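Posts by Zhiqiang Peng, October 10, 2022

**1/**
Our table tennis club, Piltivside, played the first home evening of the league against Ludthorpe. I promised some people I would write how it went, so I do it in small pieces.

**2/**
For those who are new: each team brings three players, everybody plays everybody, and the doubles comes at the end. The club is in the second division after we went up in the spring.

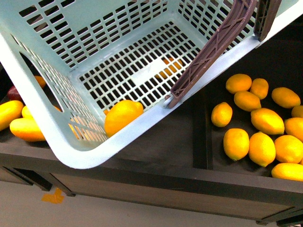
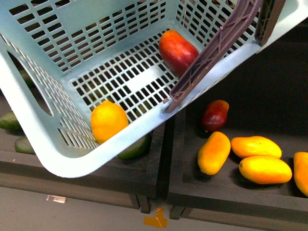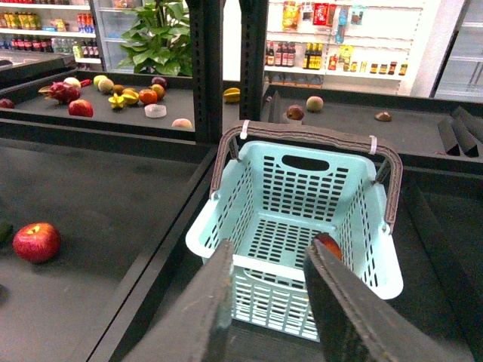
**3/**
Is the doubles worth the same as a singles match?
It counts for one point, the same as any singles. The only difference is that it is played last, so it feels heavier when the score is close.

**4/**
And the score was close. After the first round of singles we were behind by 2 points. I lost my opening match in five games, and in the last one I had a lead of 9-5 and became too careful. My serve was short and safe, and he attacked all of them.

**5/**
Szczepańska was our best player of the evening. She won all her singles and dropped one game. Her backhand block is very quiet, you almost do not hear it, but the ball comes back low and the other player must lift it. I have trained with her since September and I still do not read it well.

**6/**
The longest rally was in her second match. A man from Ludthorpe who keeps their score sheet told me he counted 70 strokes. I believe him, my neck was tired from watching.

**7/**
Before the doubles it was 5-4 for us, so Ludthorpe could still take a draw. Szczepańska and I played it together. We lost the first game badly, 11-3, because we were standing in each other's way. After that we agreed that I move out to the left after every stroke, even when it feels too far.

**8/**
We took the next two games, lost the fourth, and the fifth went to 13-11. The last ball was a net cord in our favor. I raised my hand to say sorry, as one does, but I was not very sorry.

**9/**
Final score 6-4. Ludthorpe stayed for tea and we talked a long time about rubbers. Their captain uses a slow one on the backhand that I would like to try, if I can find it in black.

**10/**
Next we travel to Clillado. The hall there has a low ceiling and a fast floor, so high lobs are not a good idea. Training is at the usual hour. Please bring your own towel, and if you borrowed the spare net, please bring the net too.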